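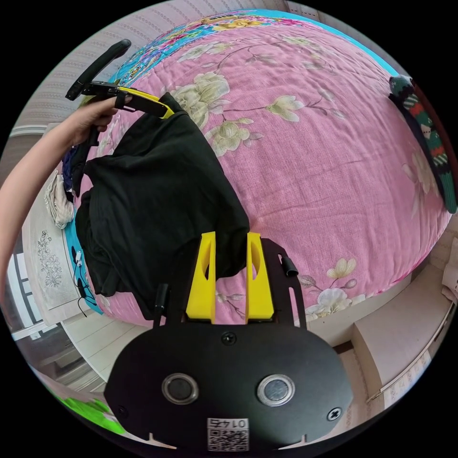 Indwood Residents' Association
Minutes, winter meeting
Posted 15 December 2025 by Rosário Frade
11 shares | 2 comments

Apologies taken as read. Last minutes passed with one correction: the path behind Hovwood was never "resurfaced." Gravel was put down.

1. Bus route. The company's letter says the Rutthorpe service will become "more responsive to demand" from March. The meeting asked what this means and the chair said she didn't know either. On the draft timetable it means the last bus back leaves before the evening clinic closes. Leonilde Garcia to write and ask for the passenger numbers behind the change. We asked for the same numbers last year and got a leaflet.

2. Sampaio field drainage. The contractor reports the new drain is "performing as designed." The lower gate was under water again last month. It was suggested the design be looked at. Agreed to hold back the final payment until somebody from the firm comes out after heavy rain and stands at the gate.

3. Winter fair. Takings were up on last year, though so was the cost of the tent. The net gain was $50. The proposal to hire a bigger tent did not find a seconder.

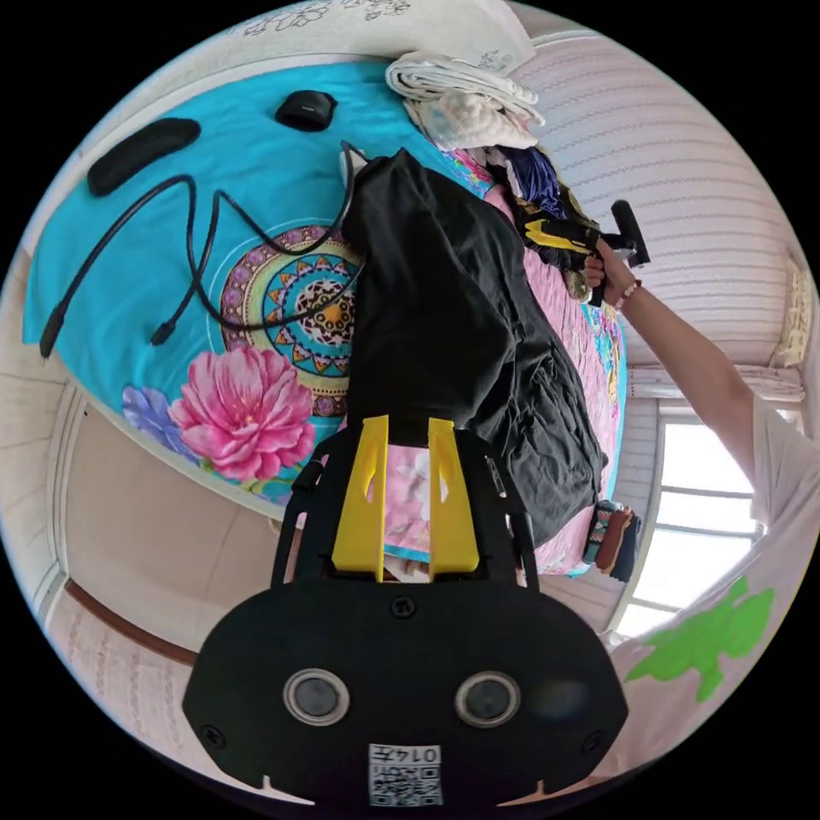
Leonilde Garcia said the fair made more money when it was held in the school hall with no tent at all, and asked that this be written down. It is written down. The hall is to be priced for next time, heating included, as the last quote left it out.

4. Website. The new site was promised for the fall. We are now told early next year. No action, there being nothing to look at.

5. Any other business. The streetlight at the Hovwood turn is still out. Reported again.

Next meeting in March, date to follow once the room is confirmed.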